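Tondamthorpe Community Kitchen Refit
Progress report to the Gristance Fund
18 April 2021
Prepared by Nigel Mellor

Summary

The refit is behind on plumbing and on schedule for everything else. We have spent less than planned on flooring and more on drains. We are not asking for additional money at this stage, but we would like to move part of the flooring line to cover the drain work. Details are under Budget.

Work since the last report

The old counters and both sinks came out in the first week. When the floor under the larger sink was opened up, the waste pipe was found to be cracked along most of its length and had to be replaced back to the outside wall. Sivakumar, our plumbing contractor, did the job in two visits and has given us a written guarantee on the new section. The inspector has seen it and signed it off.

Electrical work is finished apart from the extractor fan. The new panel is in and labeled, and the ovens now have their own circuits. Before this, running both ovens together with the water heater tripped the main breaker, and the lunch club had to cook in shifts.

Wall finish has been settled. The users' group asked for something pale that wipes down easily, and most people who replied preferred a staggered layout to a straight grid. 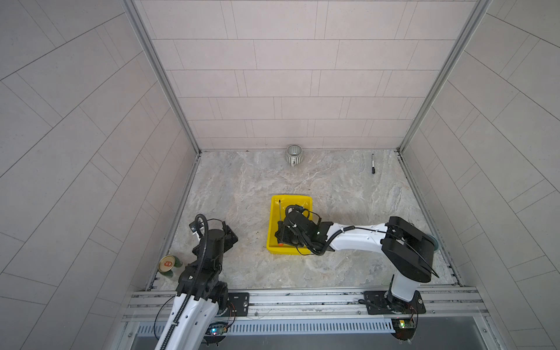

Budget

The drain replacement was not in the original plan. It used up the contingency and went over it by the price of one day's labor. Against that, the flooring came in under the quote after Drino agreed to supply end-of-line stock in the color we wanted. We propose to move the difference across. If the fund agrees, the total stays the same and no other line changes. Invoices are attached.

Use of the kitchen during the work

The lunch club has moved to the church hall and is serving 40 meals each session, down from 50. The hall stove has only four burners, so the menu is mostly soup and baked potatoes. The cooking class for new parents is on hold and has a waiting list of 7. We have written to everyone on it with a likely restart date.

Storage has been harder than expected. Dry goods are in the upstairs office, and the stairs are slow going with full boxes.

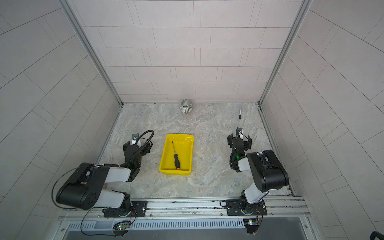 We have asked the church whether we can use the cupboard next to the hall entrance until the refit is done, and expect an answer shortly.

Next steps

The extractor fan is on order and the supplier has confirmed delivery. Once it is fitted, the ceiling can be closed and painted. Counters follow, then the sinks, then the final inspection. The opening is still planned for August – the fan is the one item that could push it back. Our next report will include the inspection certificate and a full statement of costs.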